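Esico Foundation Sport Grants
Progress report: Stisis Badminton Coaching Pathway
Reporting period: second half of year one
Submitted by: Stisis project office

1. Purpose of this report

This report covers the second six months of the coaching pathway grant. It sets out delivery against the agreed work plan, spending to the end of the period, changes to the programme and the decisions we need from Esico before year two begins. It should be read with the first half-year report, which gives the background to the pathway and the method used to select clubs.

The pathway trains assistant coaches who already help at club sessions and have no formal route to a senior coaching role. Trainees attend taught blocks at the Cavavetti hall, work supervised hours at their own clubs and are assessed on court at the end of each level. Match data and session logs are held in the Kordestani system, which was bought with the equipment part of the grant.

2. Summary of position

Taught blocks: complete, one block moved from February to April.
Supervised hours: on target.
On-court assessment: level one complete, level two part complete.
Session logging: behind plan at the start of the period, now on plan.
Spending: within budget, with an underspend on travel and an overspend on shuttlecocks.

No item is rated red. Two are rated amber and are dealt with in sections 5 and 7.

3. Taught blocks

The work plan called for 3 taught blocks in the period. All were delivered. The first covered feeding technique, both hand feeding and racket feeding, and the planning of a multi-shuttle session for a mixed group. The second covered doubles rotation, service and return, and how to coach from the chair between games. The third covered physical preparation, with the content limited to warm-up, footwork patterns and load over a tournament week.

The second block was due in February. The heating plant at the Cavavetti hall failed and the hall was closed to all users. We looked at two other venues. Neither had the ceiling height needed for singles play, so the block was moved to April at no extra hire cost. The hall has confirmed in writing that the plant has been replaced.

Attendance was good at the first and third blocks. It fell at the second, where the new dates overlapped with a county junior event that several trainees were already committed to. Those trainees have been given the course material and will be taught the practical part in a catch-up session early in year two.
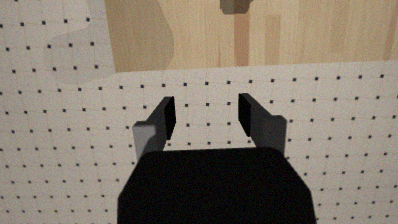
The feeding module from the first block will be kept in its present form. Tutors reported that trainees could feed accurately to one corner but lost consistency when asked to alternate between a net shot and a lift. The time given to this has been doubled for the next intake. The theory session on stroke classification has been shortened to make room.

4. Supervised hours

Trainees logged 2190 supervised hours against their own clubs in the period. This meets the target in the work plan. Hours are counted only where a supervising coach was in the hall for the whole session and has signed the log. Hours spent on tournament administration, stringing or transport are not counted.

The spread of hours between junior and adult sessions is uneven. Most clubs run their strongest coaching for juniors, and trainees naturally go where supervision is on offer. The level two standard asks for evidence with adult players, including at least one league squad. We have written to all partner clubs asking them to release trainees to adult squad sessions. Replies so far are positive, although some smaller clubs have no coached adult session to offer. In those cases we propose to place the trainee with a nearby club for part of the year.

One club left the programme during the period when it lost its evening court booking. Its trainees have been moved to another partner club and have kept their hours.

5. Assessment (amber)

Level one assessment is complete. Trainees were assessed on one planned session and one unplanned session, the second using a task card handed over ten minutes before the start. The unplanned session proved the better measure of readiness. Several trainees with well-written plans had difficulty when the number of players on court changed, and the assessors' notes show the same fault each time: the drill was kept and the rest time grew.

Level two is part complete. The assessment includes courtside work during a live match, and this depends on suitable fixtures. The end of the league season left fewer fixtures than expected, and the remaining assessments will be held when the new season opens. We ask Esico to note that the level two milestone will therefore be met in the first quarter of year two.

The marking scheme for courtside work has been revised. In the first version, assessors scored the content of advice given in the interval. In the revised version they also score its length and whether the player could repeat it back. Two assessors mark each trainee and their scores are compared before release. Agreement between assessors was acceptable on content and weaker on manner. A half-day session for assessors will be held before the next round.

6. Session logging and match data

The Kordestani system was installed at the end of the previous period. Use was low in the first weeks. The entry form asked for too much detail after each session, and trainees either left it until the end of the week or did not fill it in. The form was cut to one page in the second month and completion rose to the planned level.

The system now holds 600 tagged rallies from club and league matches. Each is tagged by server, rally length, final shot and error type. The tags are applied by trainees as a learning task and checked by a tutor. The target for the end of year two is 1000, and at the present rate this will be reached early.

We recommend some care in the use of these data. The matches were chosen for convenience and come from a narrow band of playing standard. They are suitable for teaching observation skills. They should not be used to draw conclusions on tactics at a higher level, and we have declined one request from a partner club to use them for squad selection.

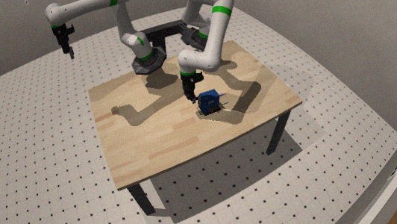

Access is restricted to tutors, assessors and the trainees concerned. Footage of players under 18 is held only with the written consent of a parent or guardian and is removed at the end of the season unless that consent is renewed. A review of consent records was carried out in April. A small number of forms lacked a date, and the related footage was withdrawn until corrected forms were received.

7. Spending (amber on one line)

Total spending for the period is within the approved budget. The full statement is attached as Annex A. The following lines differ from plan.

Shuttlecocks: overspent. Feather shuttles rose in price twice during the period. Multi-shuttle work uses a large number of them, and nylon shuttles are not a fair substitute in feeding practice because their flight differs at the end of the stroke. Used feather shuttles from league matches are now collected and graded for drill use, which has slowed the rate of spending.

Travel: underspent. Trainees shared transport to the taught blocks, and fewer assessor visits were made because part of level two has moved.

Venue hire: on budget. The closure of the Cavavetti hall had no cost effect.

Tutor fees: on budget.

We request approval to move the travel underspend to the shuttlecock line, except for the sum needed for the delayed assessor visits. The amount is shown in Annex A.

8. Risks

Court availability. The loss of one club's booking shows how exposed partner clubs are to changes in hall programming. Two other clubs have bookings that end in the coming year. We are in contact with both.

Supervisor workload. A supervising coach may have no more than two trainees. At several clubs this limit has been reached, and any further intake there would need a second supervisor.

Retention after level one. Some trainees have been offered paid coaching work on completing level one and may not continue. We do not regard this as a failure of the pathway, but it affects the level two numbers. We propose that paid hours count towards supervised hours where the signing rule in section 4 is met.

9. Work planned for the next period

Catch-up session for trainees who missed the second block.
Remaining level two courtside assessments.
Half-day session for assessors on the revised marking scheme.
Recruitment of the second intake, with places held for clubs without a qualified coach.
Placement of trainees with adult league squads.
Continued tagging of match footage.

10. Decisions requested

Esico is asked to approve the transfer between budget lines in section 7, to accept the revised date for level two in section 5, and to agree that paid hours may count as set out in section 8. A reply before recruitment opens would allow the new rule on hours to be included in the trainee agreement.

Annex A: Statement of spending (separate file)
Annex B: Revised marking scheme, level two courtside work (separate file)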